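Head Golf Professional
Zerkstead Golf Club

Zerkstead Golf Club invites applications for the position of Head Golf Professional. The appointment is full-time and year-round, and begins in March. The successful candidate will report to the General Manager, Grażyna Szulc.

The club has 275 playing members and an 18-hole course, together with a short-game area and a covered practice range. Members and guests played 1,310 tournament rounds last season, including the opening stage of the Baran Amateur.

Duties

The Head Golf Professional is responsible for the golf shop, the practice range, the tournament calendar and all instruction given on club property. The position supervises two assistant professionals and the seasonal outside staff. Duties include preparing pairings and scoring for club events, keeping handicap records in good order, and directing the junior program, which meets from June to August. 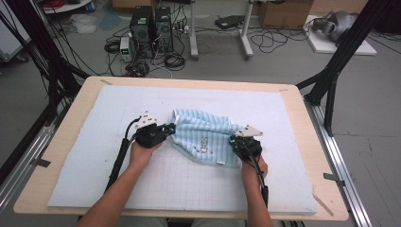 The Head Golf Professional also represents the club at district meetings and works closely with the Course Superintendent, Lech Brzozowska, on hole locations and daily playing conditions. Early starts are usual in season. On event days the golf shop opens at 6:15 a.m.

Qualifications

Applicants must hold a current professional teaching certification and have at least five years of experience at a private or semi-private club, two of them in a supervisory role. Sound knowledge of the Rules of Golf is required. Experience with junior players is strongly preferred - the program is expected to grow next year.

Compensation

Salary will be set according to experience. The position carries health coverage, paid leave during the winter months, an allowance for continuing education and a share of lesson income. Housing is not provided.

How to Apply

Please send a cover letter, a resume and the names of three references to Pramila Rathore, Club Secretary, Zerkstead Golf Club, 219 Datby Road, Zerkstead. Applications will be accepted through the end of January. Interviews will be held at the clubhouse in February, and candidates may be asked to give a short lesson as part of the visit.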